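**Unit 4 - Pricing a package tour**

Package rates are quoted per person, double occupancy. The single supplement recovers the unsold half of the room.

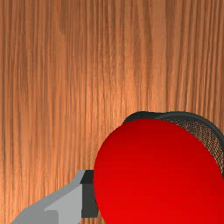 Worked case: Vasuvora, land only.

- Base rate: 1,180
- Single supplement: 288
- Airport transfer: included

A solo guest pays 1,468 before tax. Two guests sharing pay 2,360.

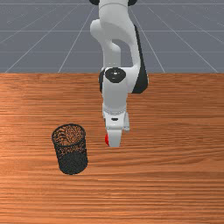 *Last changed: April*

Optional day trips (Cerkia, 70 per person) are added after the supplement - never before it. Rework the case with a base rate of 1,236.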